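Teleop or hand guiding for picking from a sloped feeder?

kanchan_a
I am recording demos in simulation, two arms on one table. I have 100 by remote control and my grasps are still jerky. Is it better to guide the arm by hand on the real cell?

dallby2
By hand, always. You feel the contact.

Prollura
I disagree. Your hands get in the camera view and the policy learns them. Stay with the remote, but lower the speed near the tray.

dallby2
So mask the hands. I did 370 this way, no trouble.

kanchan_a
Thank you both. I will try slower first. My set-up is attached, maybe the colour of the tray matters also?

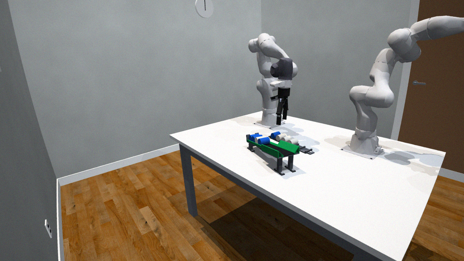
Left arm over the green feeder, blue and white cylinders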